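Section 4: Putting your site on the home screen (Bosalero site builder, Cartwright theme)
Last revised March 2019

By now you have a site with a few pages on it, and I hope you've had a good look around and clicked everything there is to click. This section takes you through the install option, so that visitors can keep your site on their phone next to their other apps and still read it when the signal drops out. It sounds like a big job, but most of it is filling in boxes, and you can stop after any step and come back tomorrow (the dashboard keeps your place for you).

Before you start

You will need your site name, a square icon, and the login you made in Section 2. Your site must already be running on a secure address. If there is a padlock next to the address in your browser, you're all set. If there isn't, go back to Section 3 and turn on the certificate first, then give it a few minutes and reload the page.

Note: Sites on the old Clumside hosting plan have to be moved before the install option shows up in the menu. The move is free and you start it yourself from Account > Hosting.

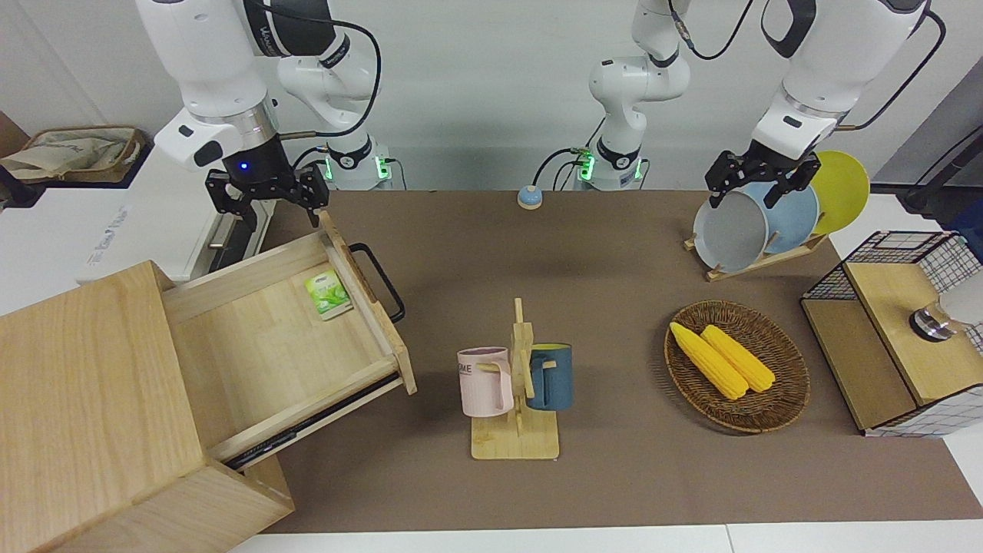 Naming your site

1. Open the dashboard and choose Settings, then Install Options. If you last logged in before the February update, the menu may still say Mobile. It's the same page.

2. Type the full name of your site in the first box. This is the name people see when their phone asks them whether they want to add it, so feel free to write it out nicely, with spaces and capitals and all.

3. Type a short name in the second box. Please keep this one to 12 characters or fewer. Phones chop off anything longer, and some of them chop it in very unlucky spots, so do read it back to yourself before you save.

4. Upload your icon. A plain shape on a solid background works best. Leave a bit of room around the edges, as many phones will round off the corners for you whether you like it or not.

5. Pick a background color. Visitors see it for a moment while the site is opening. Most people choose the same color as their page header and never think of it again.

6. Click Save. A green bar appears along the top of the dashboard.

Caution: Don't change the start page address on this screen unless you have really moved your home page. Anyone who has already installed the site will be sent to the old address until their phone picks up the new settings, and that can take a while.

Choosing what works offline

Cartwright saves pages to the visitor's phone with a little helper called Femo, which is already built into the theme, so there's nothing extra to download. All you do is tell it which pages matter.

7. Go to Install Options > Offline Pages. Your home page is ticked already and can't be unticked.

8. Tick the other pages you'd like people to have with them. Opening hours, directions and a contact page are good ones to begin with. You can tick up to 9 pages in all, counting the home page.

9. Decide about pictures. "Small pictures" is the setting I'd suggest for nearly everybody. "Full pictures" looks lovely on a big tablet, but it fills up a phone quickly, and your visitors won't thank you for it if they're paying for their data.

Gallery pages open in one of two layouts, Wide or Stacked, and either one can be saved for offline reading. Captions are saved along with them.
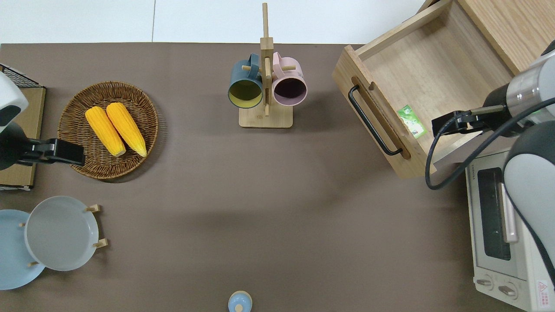 Figure 4-2. Corn in a round basket.

10. Click Build. Wait for the progress bar to finish before you close the tab. It may sit at 94 percent for about a minute, and that's fine, it is just packing everything up.

11. Pick up your own phone, open your site in the browser, and choose Add to Home Screen from the browser menu. Then switch on airplane mode and tap the new icon. Your ticked pages should open just as they normally do.

Note: Forms can't be sent while a phone is offline. Femo holds on to the message and sends it the next time the visitor opens the site with a connection.

If the old version keeps showing

Close the site completely on your phone and open it again twice. The first time fetches the new pages and the second time shows them. Still the old one? Go to Install Options > Reset and click Build again. Your visitors won't have to reinstall anything.

Next: Section 5, Sending notifications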